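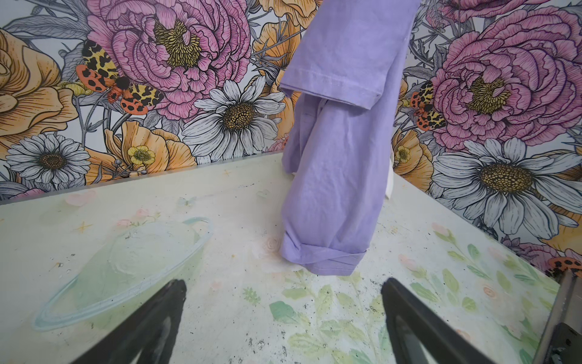

Purple cotton, lots of folds.

I finally got a clean cut file out of the Restero logo, so I'm writing down what I did before I forget it.

Indira Salian runs the place and sent me the only copy she had, a small JPG saved off an old web page. It's a heron standing inside a ring, with the name underneath. She wanted it as a stencil for painting on the side of a crate, so the vector had to be one solid piece with bridges holding the middles of the letters in.

My first try was a straight auto trace. It gave me over 1000 nodes, most of them bunched up in the heron's neck where the JPG had gone fuzzy. The cutter would have stuttered through every one of them. I ran simplify a few times and the neck turned into a noodle.

What worked was going back to the bitmap. I scaled it up to 400 percent, blurred it a little, then pushed the contrast until it was pure black and white. The trace from that came out at 91 nodes. I still redrew the beak by hand with the pen tool, which took maybe five minutes.

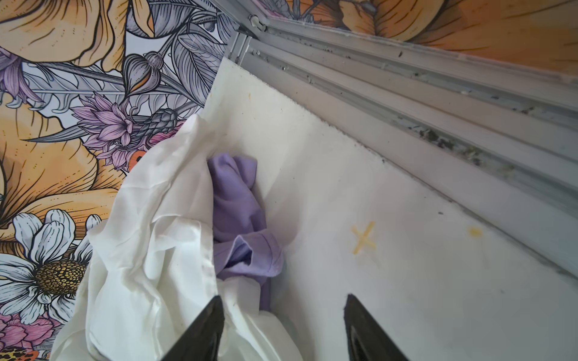 The ring I threw away completely. A traced circle is never a circle, so I drew two new ones, centered them on each other and subtracted the small one from the big one. Same with the letters. Puspita Harahap looked at the scan and thought the font was close to one she already had, and it was, apart from the R. I typed the name out, converted it to paths and fixed the leg of the R.

Bridges next. I made mine 2 mm wide and lost two of them on the first cut - the card tore when I lifted it off the mat. At 3 mm they held. The second e is still a bit ugly, but it's readable from across the yard.

I cut the final one on Wednesday evening with a fresh blade, two passes, speed turned down to 85. The corners are sharp and the heron looks like a heron.

Indira now wants the same thing at half the size for box lids. I don't think the bridges will survive being scaled down with everything else, so I'll probably have to redo those from scratch. I kept a copy of the file from before I added them.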